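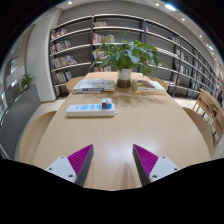
Home | Spaceflight | Launchers | Stations | Glossary

Culleck (cargo vehicle)

By Etenesh Admasu, November

Culleck is a proposed uncrewed cargo vehicle for low Earth orbit, put forward by the launch firm Javell. It is meant to carry supplies to small crewed stations and to burn up on re-entry with their rubbish. No Culleck has flown. Most of what is written about it comes from Javell's own brochures, and the figures below should be read with that in mind.

Design

The vehicle is a plain cylinder with a pressurised hold at the front and a propulsion section behind. Javell gives a payload of 1,136 kg to an orbit 244 km up, after which the craft would raise itself to meet its station. The brochure doesn't say how much of that payload is left once packing and racks are taken off, and other makers' claims have tended to shrink at that stage.

Docking was first to be fully automatic. A later version of the plan has the craft hold still nearby while a station crew member catches it with an arm. Javell called the change a refinement. It also removed the costliest part of the guidance system, and moved some of the work to the customer.

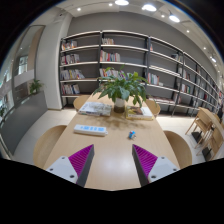

Testing

The main engine was test-fired at the Gorton site. Javell reported a total burn time of over 900 seconds, spread across 46 firings. The longest single firing has never been published, which makes the total hard to judge: a string of short burns says little about the long ones needed to raise an orbit. A test tank was also filled to pressure and, according to the firm, "performed as expected". What was expected was not stated.

Pathirana agreement

Javell often mentions an agreement to supply Pathirana, a planned private station. The agreement is a letter of intent. It binds neither side to pay anything, and Pathirana itself has no launch booked. Some trade reports have described it as a contract, wrongly.

Status

Javell describes the first vehicle as "in production". Outside visitors have been shown a hull section and a full-size mock-up of the hold. The launch date has been withdrawn from the firm's website without a replacement.

See also: Orbital resupply; Letter of intent

Last updated: November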